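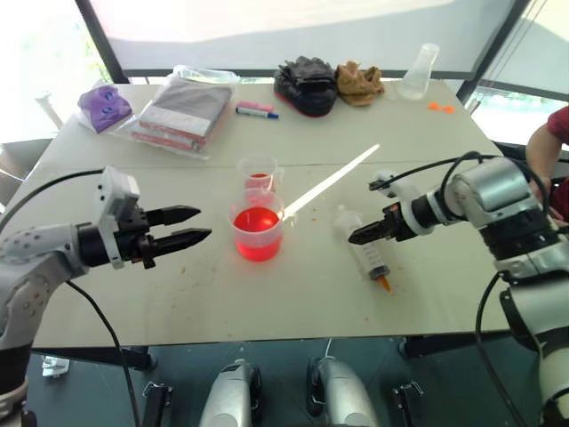 Parallel gripper keeps slipping on plastic labware — swap fingers or swap gripper?

Posted in: Grippers & End Effectors > Lab handling

Two arm setup, doing wet bench type tasks, pouring and stirring and syringes. Been comparing two grippers on it since September. One is the Stestis two finger parallel, narrow fingers, came with the arms. The other is the Brisilholm, wider pads, more open frame, bit heavier.

Problem is smooth plastic. Cups and beakers rotate in the fingers as soon as the arm tilts. With the Stestis I get maybe 2 good pours then the cup starts to swivel and I have to reseat it. Turned force up, then thin cups go oval and the pour goes sideways. Syringes are their own headache, barrel rolls away before the fingers close.

Brisilholm holds cups better but I can't get it down between things on the table, it knocks stuff. Also blocks half of what the wrist camera sees.

Is there a finger material people like for this? Or am I just wasting my time and need adaptive fingers. Budget is 300 for fingers, not for a whole new gripper. Need to pick by the end of the month.

— Violeta Zapata

Answer 1

Silicone pads. Don't go thick, 2 mm is plenty. Thick ones squirm under load and you get the same rotation you have now, only slower and harder to spot in the logs. Glue them and leave it 48 hours before you put any force on, I did mine overnight and one peeled in the middle of a run.

Also cut a shallow V down the middle of the pad. Round stuff centers itself and you get contact on two lines per finger so it cant pivot so easy. Helps with syringes too if you come straight down on the barrel.

Drop your tilt speed before you touch the force again. Most of my "grip" problems were accelaration. 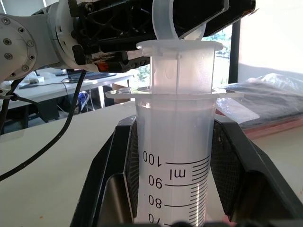

How full can the cup be before a pour gets unreliable?

Around half, for a thin cup on bare fingers. Fuller than that and the weight shifts early in the tilt, before the wrist has got far enough to have a steady stream. With pads on I go higher but I still start low and work up. Use a funnel if the target is narrow, a small aim error costs you a lot otherwise.

Answer 2

get the Hämmerli ones, never had an issue

Answer 3

Different take — keep both. Brisilholm on the pouring side, Stestis on the other arm for caps and syringes and anything in a tight spot. We ran matched grippers for ages at Modumthorpe only becuase it made calibration simpler, and it really wasn't worth it. Separate tool offsets per arm, separate force limits, took an afternoon.

On the camera, try moving it out to the side and angling it back in. You lose some of the view straight down but you get the rim of the cup and the opening you're pouring into in the same shot, and that's what you want for a pour. Redo the hand-eye calibration after, 12 poses minimum, spread them out.

If you test pads do the same cup, same fill, same speed every time. Sounds obvious but I have a whole sheet of numbers I can't use since I changed the cup halfway. And wipe the fingers between runs, any film on there and your comparing nothing.

Wouldn't bother with adaptive fingers for cups. Nice for odd shapes, too soft in the tilt.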